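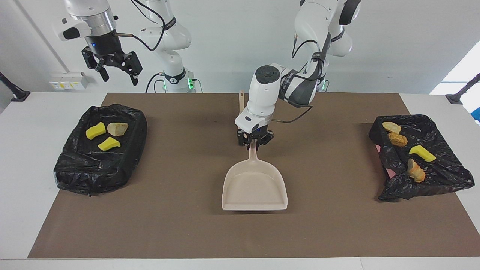
June 20, 2018

Strap length on the Prolliveck crossbody, second week of carrying it.

The listing gives the strap as adjustable but doesn't say between what and what. I laid mine flat and measured from ring to ring. Longest setting is 50 inches, and the slider stops well before the shortest one becomes useful as a shoulder strap. On me the bag sits at the hip, a little behind it when I walk fast.

The slider slips under load. With a wallet, phone and keys it holds all day. Add a water bottle and the strap has let itself out by evening. Two hand stitches through the webbing, just below the slider, fixed it. Use upholstery thread and a size 16 needle.

Rochelle Halliday asked in the comments whether the lining is glued. It is sewn at the top edge and tacked at the two bottom corners, so it can be pulled out and wiped down. The zipper pocket is part of the lining and comes out with it.

The Šimko tote I wrote up in October is still in use. The handles have darkened where I hold them and one foot has come off the base. I paid $100 for it and would buy the smaller one now. Mwanaisha Langat has the smaller one and fits a 10 inch tablet in it upright, with the snap closed.

Still to measure: the Mistholm belt bag, which arrived with the wrong buckle. The replacement is in the mail. I'll post its strap length once the buckle is on.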